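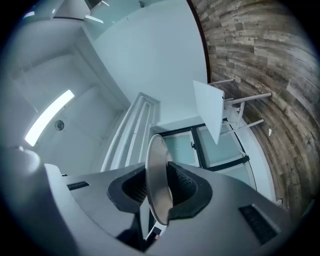 Stop calling it a grip fault

The Friday drop got written up as "grip fault, operator reset" and I'm still annoyed. Two words and a shrug. The log had 199 good picks before it and then one metal disc on the floor, next to a shoe with a foot in it. Foot was fine. That's luck, and luck doesn't go in the report.

What the controller saw: fingers closed, force in range, object present. What was there: a disc on its edge between two rubber pads, touching a lot less than the sensor thought. A round smooth thing held like that can roll. It doesn't need to slip in the way the software means slip. It just turns a little, then a little more, and the force number stays pretty the whole time.

Ridska's answer was more squeeze. Of course it was. Everybody's answer is more squeeze. We tried it at Rosthorpe back in July, went up in 6 steps, and all we got was pads that wore faster and a drop that came later in the shift. Later is worse -- people have stopped watching by then.

My view, and I know the Drisent crowd disagrees: "object present" should never be allowed to mean "object safe to move over people." Those are diffrent questions. One is a sensor reading. The other needs a second check, say a short lift, a pause, a look for rotation, then go. Costs two seconds a cycle. Over 400 cycles that's under fifteen minutes. I've sat in meetings about this that ran longer.

And the reset button. Why can one person clear a drop with one press and no note? Bélanger's cells make you type a line before the arm will move again. People hate it, they type "dropped" and hit enter. Fine. At least there's a line, and when you get the same line over and over somebody has to go look at the pads.

We don't have that. We have a green light and a counter that went back to zero, so on paper the cell has a perfect record since lunch. I'd keep everyone out from under the arm untill that's changed, and I've said so in writing twice.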